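국제정세 잡담방 > 외교·안보

제목: 폰테스 항만 협정 서명한거 다들 봤음? (부속서 얘기 좀)

작성자: 회색등대
2020.09.18

오늘 Vukach 정부가 Kisano랑 방위협력협정 서명함. 본문은 그냥 뻔한 말임. 상호 존중, 지역 안정, 어쩌고. 문제는 부속서 2번인데 Fontes 항 북쪽 부두를 21년 동안 쓰게 해주는 조항이 들어가 있음. 연장 조건은 "양측 합의에 따라" 한 줄이 끝

상주 인원은 400명 상한. 근데 "순환 인원 제외"라고 각주 달려있음. 이거 사실상 상한 없는거 아닌가

의회 비준은 본문만 받는다고 함. 부속서는 행정부 간 문서라서 따로 안올린다고. 이게 되나?? 법 아는 사람 설명좀

-----

답글 1
부두노동자

ㅋㅋ 21년이면 그냥 기지지 뭐가 협력협정이야

-----

답글 2
조약덕후

되긴 됨. 나라마다 다른데 Vukach 헌법은 "영토의 사용에 관한 조약"만 비준 대상으로 명시함. 정부 논리는 부두 임대가 영토 사용이 아니라 시설 이용이라는 거. 억지같아 보여도 예전에 공항 격납고 건에서 이미 한번 통과된 논리임

다만 그때는 2년짜리였고 군인이 없었음. 정비 인력만 들어왔던 걸로 기억. 틀리면 정정바람

-----

답글 3
회색등대 (글쓴이)

>시설 이용

아니 부두에 담장 치고 자기네 헌병이 순찰한다는데 시설 이용이라고 우기는게 말이 되냐고. 부속서 7조 봐봐 출입통제권이 Kisano한테 있음

-----

답글 4
남풍

7조 다시 읽어보셈. 출입통제 "공동"임. Vukach 해안경비대가 정문 맡고 내부만 Kisano. 번역본 도는거 중에 공동이 빠진게 있던데 그거 본듯

그리고 이 협정 자체를 너무 음모론처럼 보는데, Vukach 입장에선 선택지가 별로 없음. 동쪽 해역에서 어선 나포 계속되고 있고 해군이라고 해봐야 초계정 몇척. 작은 나라가 큰 나라한테 부두 빌려주고 안전보장 받는건 외교에서 제일 오래된 거래임

-----

답글 5
회색등대 (글쓴이)

공동 빠진거 확인함. 내가 본게 그 번역본 맞네 그건 정정

근데 안전보장 받는다고? 어디에? 협정문에 방위 의무 조항 없음. "위협 발생시 협의한다"가 전부. 협의는 전화 한통이면 되는거고

-----

답글 6
남풍

협의 조항이라도 있는거랑 없는거랑 다름. 부두에 배가 들어와있으면 문구가 뭐든 상대는 계산을 다시함. 종이보다 배임

-----

답글 7
부두노동자

배가 들어와있으면 그 배 노리는 놈도 같이 들어오는거고

-----

답글 8
환율지옥

돈 얘기는 왜 아무도 안함. 연간 사용료 611만 달러임. 예산 규모 생각하면 푼돈은 아닌데 21년 고정이고 물가연동 없음. 협상을 누가 했는지 진심 궁금하다

거기다 Fontes 항 준설비용을 Vukach이 부담함. 838만 달러 초과분만 Kisano가 냄. 그러니까 첫해는 돈 받는게 아니라 내는거임

-----

답글 9
조약덕후

준설은 원래 하려던 사업 아니었음? 컨테이너선 때문에 몇년 전부터 계획 있었던걸로 아는데

-----

답글 10
환율지옥

계획은 남쪽 부두였음. 북쪽은 수심이 애매해서 후순위. 그게 갑자기 앞으로 온거. 상선은 북쪽 잘 안씀

-----

답글 11
출장중독

전에 폰테스 몇번 가본 사람으로서 한마디. 지난달 말부터 항구 근처 숙소가 다 찼음. 평소엔 텅텅 비는 동네임. 프런트에 물어봐도 단체라고만 하고 말을 안해줌. 서명은 오늘이지만 준비는 한참전에 시작된거 같음. 시내쪽으로 옮겨서 겨우 방 잡음

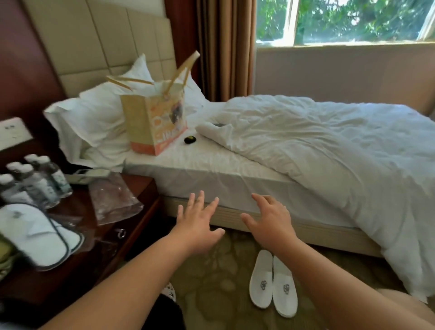 그리고 현지 분위기가 기사랑 좀 다름. 수도에선 반대 집회 크게 났다는데 폰테스 사람들은 반반임. 식당이나 택시 하는 사람들은 대놓고 좋아함. 어시장 쪽은 싫어하고. 북쪽 부두 앞 수역이 조업제한 되면 작은배들은 돌아서 나가야 하니까 기름값이 문제라고 함. 보상 얘기는 협정 어디에도 없다던데 맞음?

-----

답글 12
조약덕후

보상은 부속서 4번에 "국내법에 따라 처리" 한줄. 그러니까 Vukach 정부가 알아서 하라는 뜻. 이런 협정에선 흔한 문구긴 함

-----

답글 13
남풍

숙소 찼다고 군 선발대라고 보는건 좀.. 9월이면 거기 수산 박람회 시즌 아닌가?

-----

답글 14
출장중독

박람회 올해 취소됨. 코로나 때문에. 나도 선발대라고 단정은 안했음 준비 얘기 한거지. 측량업체일수도 있고 건설사일수도 있고

-----

답글 15
레이더밭

Dronalix 얘기도 해야됨. 감시장비 납품업체로 부속서 5번에 이름이 박혀있음. 국가간 문서에 특정 업체명 들어가는거 처음봄. 보통은 "지정 사업자" 정도로 쓰고 나중에 입찰하잖음

해안 감시용 무인기랑 지상관제소 세트로 들어가고 데이터를 어디 저장하는지는 안나와있음. 난 부두보다 이게 더 문제라고 봄. 부두는 눈에라도 보이지

-----

답글 16
부두노동자

수의계약이네ㅋㅋㅋ 냄새난다

-----

답글 17
남풍

이건 인정. 업체명 박은건 나도 이해 안됨. 협정 찬성하는 입장에서도 5번은 빼고 다시 했어야함. 야당이 물고늘어지면 할말 없음

-----

답글 18
조약덕후

데이터는 본문 9조에 "공유한다"고만 돼있음. 원본 소유가 누군지, 제3국 제공 가능한지 없음. 후속 약정에서 정한다는데 후속약정은 공개 의무가 없어서 우린 못볼 가능성 큼

-----

답글 19
회색등대 (글쓴이)

결국 중요한건 죄다 부속서 아니면 후속약정이네. 비준받는 본문은 껍데기고

남풍님은 그래도 찬성임?

-----

답글 20
남풍

찬성. 조건부. 5번 빼고, 준설비 재협상하고, 중간에 한번 재검토하는 조항 넣으면. 지금 종료 통보 조항이 임대기간 후반에만 작동하는게 제일 걸림. 정권 바뀌어도 손을 못댐

-----

답글 21
환율지옥

그 조건 다 넣으면 Kisano가 서명을 안했겠지..

-----

답글 22
남풍

그건 모르는거임. 급한건 저쪽도 마찬가지. 남쪽 항로에 기항지가 없어서 몇년째 찾아다녔는데 Vukach이 그 카드를 너무 싸게 쓴거. 이부분은 글쓴이랑 의견 같음 결론만 다를뿐

-----

답글 23
회색등대 (글쓴이)

ㅇㅇ 싸게 판건 맞음. 난 애초에 팔면 안된다는 쪽이고

비준 표결 언제인지 아는사람? 이달 안이라는 말도 있고 회기 넘긴다는 말도 있고

-----

답글 24
조약덕후

외교위 일정엔 아직 안올라옴. 연정 파트너 쪽에서 부속서 열람 요구했다는 기사는 봄. 그거 받아주면 길어지고 안받아주면 연정이 흔들리고. 9월 안은 힘들거라고 봄

-----

답글 25
레이더밭

부속서 5번 원문 스캔 있는사람 쪽지좀. 내꺼는 두번째 장이 흐려서 안읽힘

-----

답글 26
조약덕후

쪽지 보냄. 각주까지 있는 버전임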